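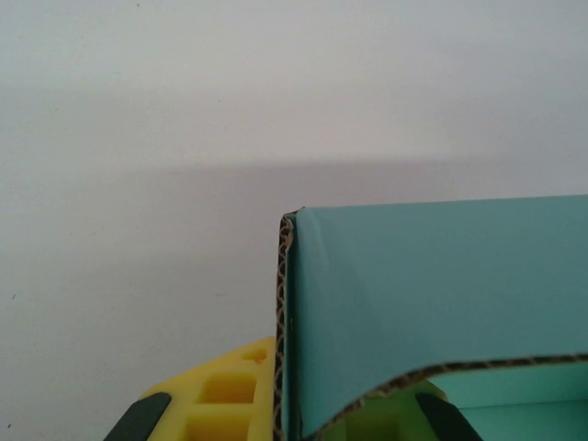
벤델린 홀렌슈타인

판크하우저 스튜디오, 호숫가 선사 마을 배경 장편 애니메이션 「모렌트」 5월 공개
제작진 "'고증 100%'라는 문구는 쓰지 않기로 했다"

(클룬덴) 애니메이션 제작사 판크하우저 스튜디오가 청동기 시대 호숫가 마을을 무대로 한 장편 「모렌트」를 5월 극장에서 공개한다. 상영 시간은 100분이며 전체 관람가다. 말뚝 위에 지은 집에서 사는 열두 살 소녀 모렌트가 호수 건너편 마을로 청동 낫을 돌려주러 가는 이야기다.

선사 시대를 다룬 작품의 보도자료에는 으레 '완벽한 고증', '그 시대가 그대로 살아난다' 같은 표현이 따라붙는다. 본 자료에는 그런 표현이 없다. 배급사 쪽에서 초안에 넣어 보내온 것을 감독과 자문역이 함께 지웠다. 문자로 남은 기록이 한 줄도 없는 마을을 두고 그곳 사람들이 무슨 농담을 했는지, 누구를 미워했는지 안다고 말하는 것은 무리라는 판단에서다.

각본 자문을 맡은 우르시나 에거는 첫 회의부터 이 문제를 꺼냈다. 에거는 "그릇 조각으로 그릇 모양은 꽤 자신 있게 말할 수 있다. 그 그릇을 깨뜨린 사람이 어머니에게 혼났는지는 모른다. 그런데 영화는 바로 그 장면이 있어야 굴러간다"고 말했다. 에거가 시나리오 초고에 단 메모는 80개였고, 그중 상당수가 "근거가 무엇인가"라는 한 문장이었다. 제작진이 답을 내놓은 항목도 있고 끝내 내놓지 못한 항목도 있다.

답을 내놓지 못한 대표적인 예가 언어다. 기획 단계에서는 등장인물들이 이 작품만을 위해 만든 고대어를 쓰고 전편에 자막을 넣는 안이 유력했다. 단어 600개짜리 어휘집까지 완성됐으나 녹음을 시작하기 전에 폐기했다. 실제로 쓰인 적이 없는 말을 자막으로 읽게 한다고 관객이 과거에 더 가까워지는지 의문이라는 의견이 많았다. 완성본의 인물들은 평범한 현대어로 말한다. 어휘집에서 살아남은 단어는 하나로, 모렌트가 염소를 부를 때 쓰는 '페다우'다. 뜻은 없다.

동물 장면도 같은 과정을 거쳤다. 시험 상영에서 가장 반응이 좋았던 것은 말하는 수달이 나오는 대목이었다. 투자사 한 곳은 수달의 분량을 두 배로 늘리자고 제안했다. 제작진은 수달을 남겼지만 말은 시키지 않았다. 이 결정이 흥행에 도움이 될지에 대해서는 스튜디오 내부에서도 회의적인 목소리가 있으며, 홍보팀은 지금도 수달 인형의 발주 수량을 정하지 못했다.

공룡은 나오지 않는다. 당연한 이야기처럼 들리겠지만 공개 전 문의 가운데 이 질문이 빠진 날이 드물어 적어 둔다. 매머드도 나오지 않는다. 동굴도 없고, 동굴 벽화를 그리는 노인도 없다. 예고편 댓글에 올라온 "원시인치고는 옷이 너무 좋다"는 지적에 대해서는, 청동기 시대에도 직물을 짰다는 점을 먼저 말씀드린다. 다만 주인공의 겉옷이 그토록 선명한 빨강인 것은 고증과 관계가 없다. 어두운 갈대밭에서 주인공이 잘 보이지 않는다는 편집실의 불평 때문이었다.

본편에 앞서 판크하우저 스튜디오는 60쪽 분량의 제작 노트를 누리집에 무료로 올린다. 장면마다 출토 자료에 기댄 부분, 다른 지역 사례에서 빌려 온 부분, 순전히 지어낸 부분을 세 가지 색으로 표시했다. 미리 읽어 본 사람들의 공통된 반응은 지어낸 부분의 색이 예상보다 많다는 것이었다. 특히 후반부의 겨울 축제는 거의 전부 그 색이다. 축제의 노래도, 불을 끄는 순서도, 생선 머리를 문에 거는 풍습도 각본가가 책상에서 썼다. 이 풍습이 몇 년 뒤 어느 체험 행사에서 '옛 전통'으로 소개되는 일이 없기를 바란다.

학교 단체 관람에 대해서도 한마디 덧붙인다. 배급사는 「모렌트」를 역사 수업의 보조 자료로 소개하고 싶어 하지만, 제작진은 작품만 보여 주고 수업을 마치는 방식에는 찬성하지 않는다. 단체 관람을 신청한 학교에는 제작 노트의 요약본을 보낸다. 학생들이 영화에서 틀린 곳을 찾아 적어 보는 빈 페이지가 마지막에 붙어 있다. 정답지는 제공하지 않는다. 제작진이 모르는 오류도 있을 것이기 때문이다.

후속편 계획을 묻는 매체가 여럿 있었다. 첫 편이 아직 공개되지도 않은 시점에서 3부작이나 '세계관'을 말하는 관행을 판크하우저 스튜디오는 신뢰하지 않는다. 현재 집필 중인 후속 각본은 없다. 게임화 계약이 체결됐다는 일부 보도도 사실과 다르다. 제안서를 한 건 받았고, 그 안에서 모렌트는 도끼 두 자루를 들고 있었다. 답장은 보내지 않았다.

언론 시사회는 클룬덴의 극장에서 오전 10시에 열린다. 상영 후 홀렌슈타인 감독과 우르시나 에거가 질문을 받는다. 두 사람은 말뚝집 지붕의 경사를 놓고 아직 의견이 갈리며, 이 문제에 관한 질문도 환영한다. 참석을 원하는 매체는 판크하우저 스튜디오 홍보팀에 매체명과 참석 인원을 적어 신청하면 된다. 좌석은 신청 순으로 배정하고, 상영 중 촬영과 녹음은 허용하지 않는다.

작품 개요
제목: 모렌트
감독: 벤델린 홀렌슈타인
각본 자문: 우르시나 에거
제작: 판크하우저 스튜디오
상영 시간: 100분
등급: 전체 관람가
공개: 5월

문의: 판크하우저 스튜디오 홍보팀(클룬덴)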